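Kitchenware bench, September: steel bowl on stand

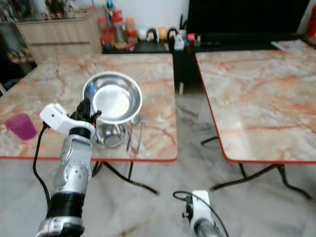 Nobuhle Xaba

Started 9:40. Both marble-pattern tables set up on the tile floor with the narrow gap between them. Left one is the working table. The right one catches the light badly at this hour and I could not read a scale on it, so I put the paperwork there and left the weighing for the other side.

Today was the wide steel bowl on the metal stand. Mwangi's note from last time said the bowl "wanders" on its stand and asked whether it is the rim, the stand or the tabletop. I wanted an answer before we write anything to Seixas about the stands.

Level first. Spirit level on the left table, lengthwise and crosswise. Lengthwise fine. Crosswise it drops toward the red trim at the front. Folded a strip of card twice and put it under the front leg, checked again, good. The floor tiles are not all at one height, so if anyone moves the table the card has to be redone. I put tape on the floor at each leg.

Bowl on the stand, empty. It will sit tilted and stay there. Pushed it level by hand, let go, and it held until I leaned on the table. Then it went over to one side again and stopped. Turned the bowl a quarter turn and repeated. Same side of the stand, different part of the bowl. Turned it again, same result. So the bowl is not out of round in any way that matters here, and the tilt goes with the stand.

Added water in steps of 100 ml from the measuring jug, up to 600 ml. With the bowl set level by hand before each pour:

100 ml: tilted when I set the jug down
200 ml: same
300 ml: held, slow drift when the table was tapped
400 ml: held
500 ml: held
600 ml: held, tapped the table three times, no movement

Poured from the magenta cup as well to see if a smaller vessel is kinder to it. It is easier to aim and I spilled less, but the numbers did not change. The cup has no marks on it, so fill it from the jug.

Pouring against the rim moves the bowl more than pouring into the middle. The rolled edge gives a good grip for lifting but two hands are needed once it is over half a liter. I would not lift it by one side.

Checked the stand legs with the small square. One leg leans out further than the others. Gap under the foot measured 13 tenths of a millimeter with the feelers stacked. Bent it back a little by hand, which took the gap down, but it sprang part of the way back. Did not want to force it.

Dried everything with the Plusitz cloths. They leave lint on polished steel. The old cotton ones were better and I would like to go back to them.

To do:
Mwangi to try the Briltar stand with the same bowl, same water steps, same table.
Ask Seixas if the leg angle has a tolerance.
Find the rubber feet. They were in drawer 31 and are not there now.
Redo the empty test on the right table after lunch when the glare is off it.

2:15, added: right table done, empty bowl only. Tilts to the same side of the stand as before. Feet still missing.

Mrema, initial here when you have read it: MM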